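Gönül Kırmızıgül has been building a robotic hand in the shared workshop at Adska since January. She started with 2 fingers and a borrowed bench. "I wanted something that could get into a shelf," she says. "Grabbing a cup didn't interest me much."
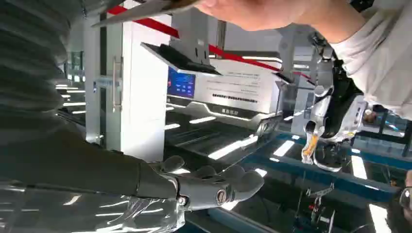 Cables first

Wiring took her 6 weekends. She labels both ends of every cable now — the first version, Nisano, came apart over one swapped plug. 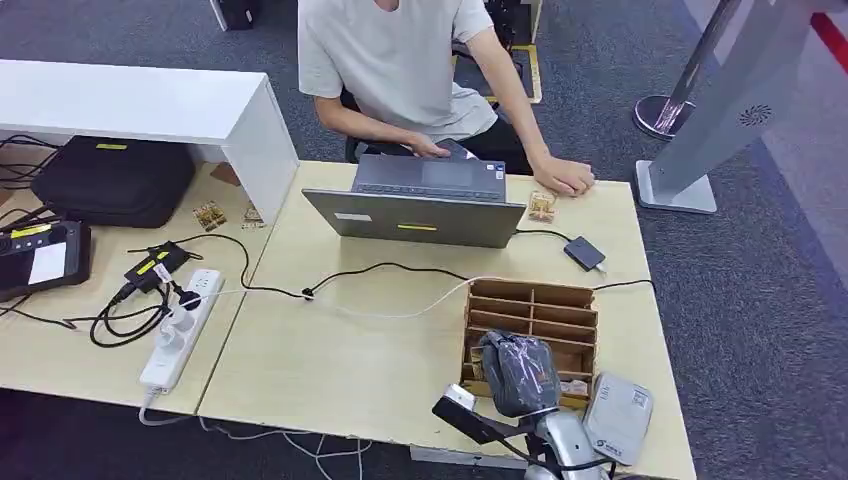

THE SECOND VERSION

Skultberg has a ribbed sleeve over the arm. "It's heavier than I'd like, but nothing snags."
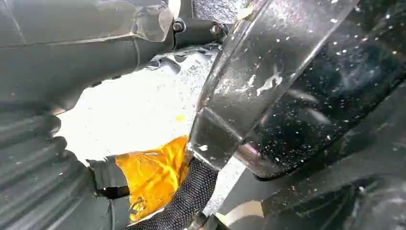
She rebuilt the wrist 3 times and kept the old brackets in a tin. "I'll use them on something. My neighbour wants a gate opener."

Small gaps are still the hard part. "Coming in from underneath, I go at the slowest speed and watch the fingertips."
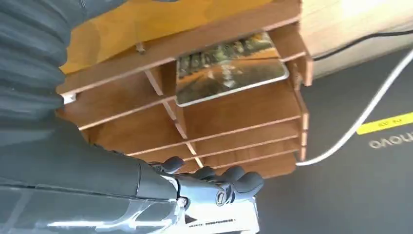
Hand below the slats of the wooden organizer.

© Adska Workshop Notes | Contact | Back to top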